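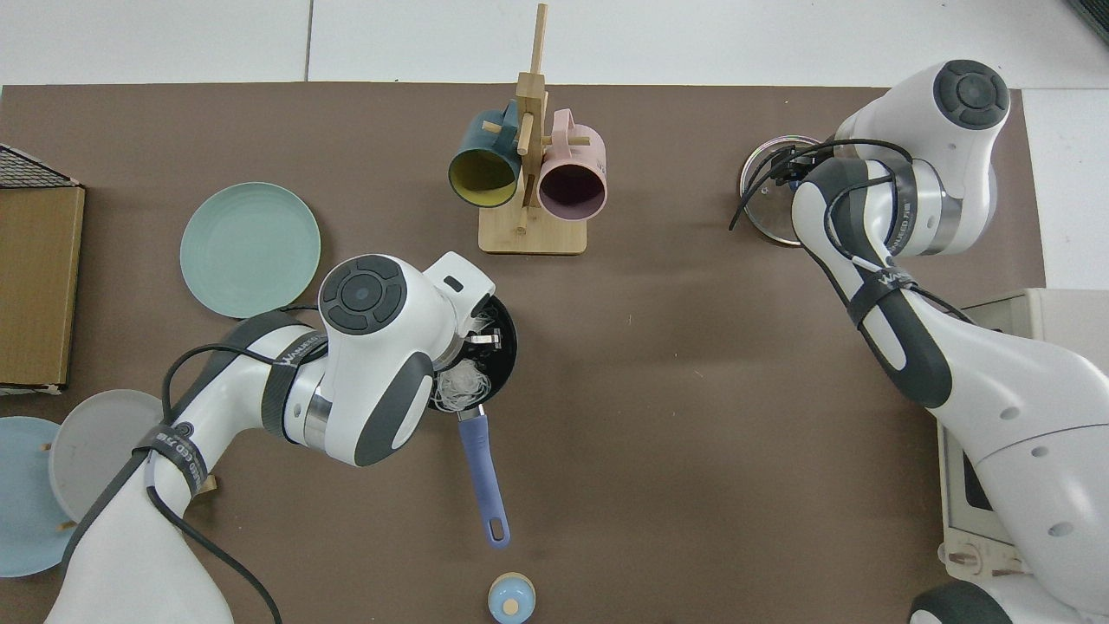 I moved into my first place without a can opener. I had three corkscrews, a fondue set with no forks, and a waffle maker my aunt had won in a raffle, and on my first night I sat on the floor trying to get into a tin of chickpeas with a screwdriver. I was 24. I thought I was a person who could cook!

So when my cousin Leonie Voß called this summer to say she was finally getting her own apartment and could I help her "do the kitchen," I said yes before she'd finished the sentence. I have opinions. I have been waiting years for someone to ask.

We set ourselves a rule, which was that everything had to fit in 12 items, not counting forks, plates and that sort of thing. Leonie wanted 20. I wanted ten, mostly to look tough. We argued about it on the bus, and then we argued about it some more in the basement of Bodin, a secondhand store near her new street where the shelves go up to the ceiling and the prices are written on masking tape.

The frying pan was easy. Get one that feels a little heavier than you'd like and has a handle that doesn't wiggle. Leonie kept drifting over to a huge one, big enough for a family of six, and I had to remind her that her stove has two burners and they're practically touching. (She bought the medium one. She still brings up the big one.)

Then a saucepan with a lid, a big pot for pasta, one good knife and one little knife. I asked Colette Leclerc, who taught me to cook back when we shared a hallway, what she'd put next, and she said a colander, no question, and a wooden spoon with a flat edge so you can get into the corners. She also said I should stop telling people to buy garlic presses. Fine.

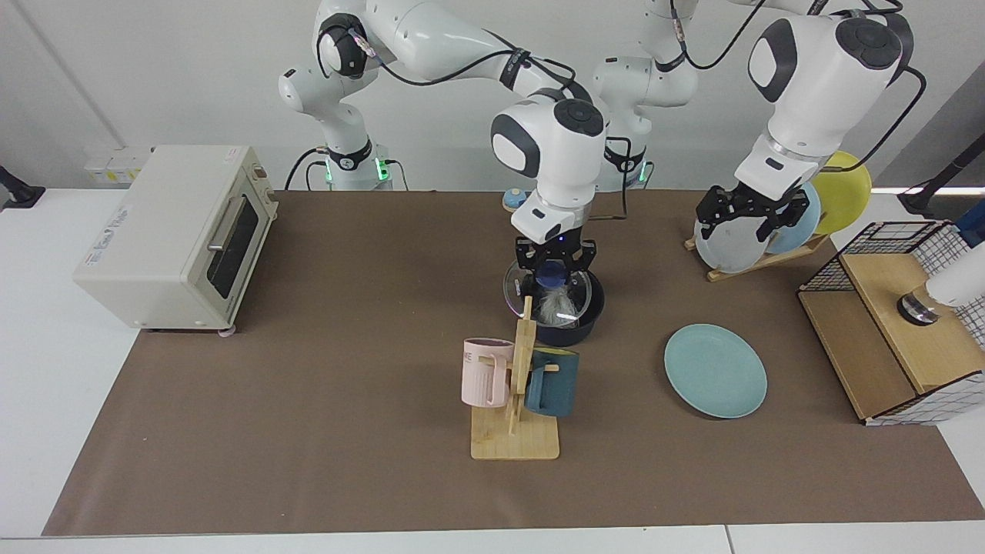

Clear the surface first, then decide what goes where.

Where we got stuck was the stuff you think you'll use. Leonie had a list on her phone with a spiralizer on it, and a rice cooker, and something called an egg cuber that I'm still a bit upset about. My trick is to wait until November. If you move in at the end of summer and by November you've wished for a rice cooker more than twice, go and get the rice cooker. I've been doing this for years with my own kitchen and it's how I ended up with a very nice grater and without an ice cream machine.

Her neighbor Baptiste Delaunay came by while we were unpacking and gave us his view, which is that the freezer matters more than any pan. He makes soup in enormous batches and labels it all in block capitals. I peeked. There were 13 tubs in there and every single one said LENTIL.

We did go over the limit in the end. Item 13 was the can opener - I'd forgotten it again, would you believe, and we only noticed when Leonie got home with a bag of groceries and a tin of tomatoes for dinner. Baptiste lent us his. The whole haul came in at just over 60 dollars, including a baking sheet with a dent in it and a lemon squeezer she swears is not a gadget.

She called last night to ask how long to boil an egg. I said seven minutes if you like the middle soft, straight into cold water after, and she said great, and did I know anyone who wanted to sell an egg cuber.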